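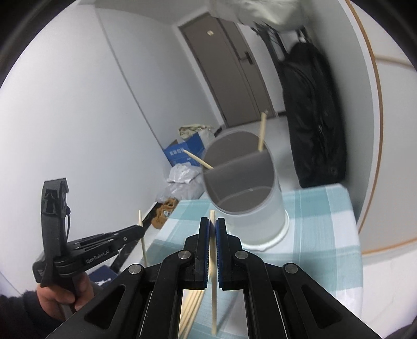

Die Spieße müssen mit der Spitze nach unten in den Becher, schrieb meine Schwester schon am Morgen, sonst sticht sich jemand, und ob ich überhaupt wisse, wie viele man für einen Abend braucht. Ich habe ihr geantwortet, dass ich es weiß. Das stimmte nicht ganz. Danach habe ich lange überlegt, ob sie recht hat mit den Spitzen. In meiner Familie hat man sie immer umgekehrt gestellt, aber meine Mutter hat auch die Messer so gestellt, und das macht man hier nicht.

August, immer noch sehr warm. Ich schreibe am Abend, kurz nach 20 Uhr, auf dem Bett, weil der Tisch voll ist.

Gestern war ich bei Mostero und habe die Holzspieße gekauft. Im Bon stehen sie als «Schaschlikstäbe», ein Wort, das ich zweimal lesen musste. Zu Hause sagten wir einfach Stöckchen. Auf der karierten Tischdecke sehen sie schön aus, finde ich, hellblau und weiß passt gut zu Holz. Der Becher ist der hohe aus Plastik, der milchige. Er ist eigentlich zu leicht für so lange Stäbe, und ich habe ein bisschen Angst, dass er kippt, wenn man sie alle auf eine Seite lehnt. Ein Glas wäre schwerer. Aber das große Glas ist noch in einem Karton, und ich habe vergessen, in welchem.

Das ist nämlich der andere Punkt: die Wohnung. Ich bin jetzt seit 11 Wochen hier und es liegt immer noch etwas auf dem Boden. Der blaue Karton steht an der Wand, oben darauf das beige Tuch, das ich bügeln wollte, und daneben die weißen Tüten, die ich alle aufhebe, weil man sie noch brauchen kann. Ich brauche sie nie. Den einen Hausschuh sehe ich am Tisch, den anderen suche ich am Morgen. Die große schwarze Tasche hängt an der Garderobe, und jedes Mal, wenn ich zur Tür gehe, denke ich: heute packe ich sie aus. Dann gehe ich hinaus und denke nicht mehr daran.

Für die Marinade habe ich das Rezept von der Rückseite der Packung Stovix genommen, mit Joghurt und Paprika. Es steht dort «über Nacht ziehen lassen». Ich habe das Verb nachgeschlagen, es hat sehr viele Bedeutungen -- der Tee zieht, das Fleisch zieht, und in der Küche zieht es auch, wenn das Fenster offen ist. Für das Fleisch sind 435 Gramm angegeben. Ich habe mehr genommen, aber die Gewürze nicht mehr gemacht, das war vielleicht ein Fehler.

Man soll die Stäbe vorher in Wasser legen, damit sie nicht brennen. Das mache ich morgen früh in der flachen Schale. Die Schale ist von Povance und hat einen Sprung, ich hoffe, sie hält noch.

Noch zu tun: Zwiebeln, Servietten, die Tüten in eine einzige Tüte stecken, den Karton wenigstens in die Ecke schieben. Meiner Schwester ein Foto schicken, mit den Spitzen nach unten. Und sie fragen, ob sie den Salat mit oder ohne Gurke macht, das hat sie wieder nicht geschrieben.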